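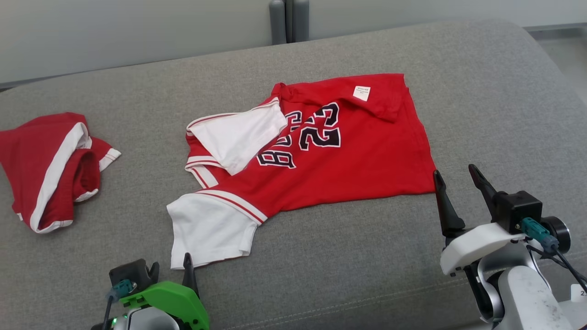
Red number 23 shirt on the gray sofa, partly folded, with a second red garment to the left.

Call for Participants: Folding and Sorting Clothes at Home
Stirlow Institute for Household Studies, Department of Textiles and Domestic Work

The Stirlow Institute invites adults to take part in a study of how people fold, stack and put away everyday clothing. The study is led by Dr. Dace Priedītis and forms part of the Prarum project, a long-term review of ordinary laundry work in private homes.

Purpose of the study

Most written guidance on folding assumes a flat table and a plain cotton shirt. Many households fold on a sofa or a bed, and the clothes they handle include sports jerseys, shorts with piping, lined jackets and children's costumes. Printed numerals and lettering can make one area of a shirt stiffer than the rest, and contrasting sleeves and trim give some people a line to fold along. The Institute wishes to record which methods people use with such garments, in what order they work, and how they judge that an item is finished.

The first part of the project collected 1,152 written responses on laundry habits. Respondents named sportswear as the clothing they were least satisfied with after folding. The present study follows up on that result through practical sessions.

What participants will do

Each participant will attend one session at the Institute's rooms in the Petkov Building. A session lasts almost 200 minutes, including breaks, and consists of the following:

Welcome, review of the consent form and a short questionnaire.
Four folding tasks, each using a different set of clothes. At least one set will include a jersey and other sportswear. Two of the tasks are carried out on a sofa and two at a table.
A sorting task in which clothes are grouped and stacked in whatever way the participant would use at home.
A closing interview on the choices made during the session.

Participants are asked to work at their normal pace. No particular style of folding is expected, and garments may be turned, smoothed, shaken out or started again as often as desired. All clothes are supplied by the Institute and laundered between sessions. Participants should not bring their own.

Who may apply

Applicants must:

be 18 years of age or older;
fold or put away laundry for themselves or for others at least once a week;
be able to read and speak English well enough to follow written task sheets;
be able to attend a full session in person.

Applications are welcome from people who fold with one hand, who work seated, or who use aids of any kind – please state any needs on the form so that the height and position of the furniture can be arranged beforehand. Experience in a laundry, clothing store or theater wardrobe is not a bar to taking part, but should be declared. Persons who took part in the pilot sessions held in May are not eligible.

Payment and expenses

Participants will receive a gift card at the end of the session, together with repayment of local bus or train fares on presentation of a ticket or receipt. The value of the card is stated in the information sheet sent to each applicant. A participant who withdraws before the end of the session will still receive the card.

Consent and use of information

Taking part is voluntary. Participants may stop at any time and need not give a reason. Notes and questionnaires are stored under a participant code, and names are kept separately – they will not appear in any report or publication. Interview recordings are deleted once they have been transcribed. Requests to remove a participant's material must be received in writing before the results are published.

Clothing sets for the study are prepared by Ultside, a garment care workshop. Ultside has no access to personal information about participants.

How to apply

Application forms may be collected from the front desk of the Petkov Building or requested by mail from the Prarum project office at the same address. Completed forms must reach the office by Sat 7 July. Forms received after that date will be placed on a reserve list.

Applicants will be informed of the outcome in writing within seven working days of the closing date. Those selected will be offered a choice of morning or afternoon sessions. Persons who cannot attend an agreed session are asked to tell the office as early as possible so that the place can be offered to someone else.

Questions about the tasks, the rooms or access to the building should be addressed to Kamol Yensuk, Study Coordinator. Questions about consent or the handling of personal information should be addressed to Dr. Priedītis.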